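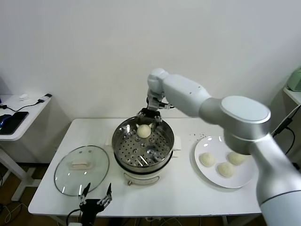 Projects > Brotmont > buns-steaming > README

August
by Mateja Matić

# Brotmont: steamed buns

Notes and metadata for the bun part of the Brotmont kitchen set. The folder holds 307 clips of plain round buns going into an electric steamer. If you wanted filling, see the dumpling folder, where Sorin Papadopoulos has opinions.

## What's on the table

- electric steamer, white base, steel basket with a perforated tray
- glass lid with a metal rim
- round white plate
- unbaked dough buns, pale

Crumbs and flour are part of the set. Please don't file bugs about them. Bit-na Jeon already did.

## Dough

Flour, water, yeast, a little sugar, 40 minutes under a towel. Waltraud Hubmann's original recipe says "until it looks right," which did not fit in the `proof_min` column.

Dough that sat out past lunch is tagged `tired`. It spreads, it sticks to the tray, and it makes up more than 9 percent of the clips. We kept it. Your kitchen has tired dough too.

## Fields

`clip_id`: text
`buns_start`: buns in the basket at the first moment
`lid`: on, off, unclear
`dough`: fresh, tired
`notes`: free text, mostly Azra Spahić complaining about condensation

## Known problems

The `lid` column was filled in by 2 people who disagreed about what "on" means when the lid is crooked. Crooked is now "unclear."

Buns touching each other count as separate buns until they can't be pulled apart. After that, use your conscience and write something in `notes`.

There is no column for taste.

## Changes

Renamed `bun_state` to `dough`. Removed `bun_mood`.

Contact: Mateja Matić, Brotmont kitchen set | © Brotmont | Back to top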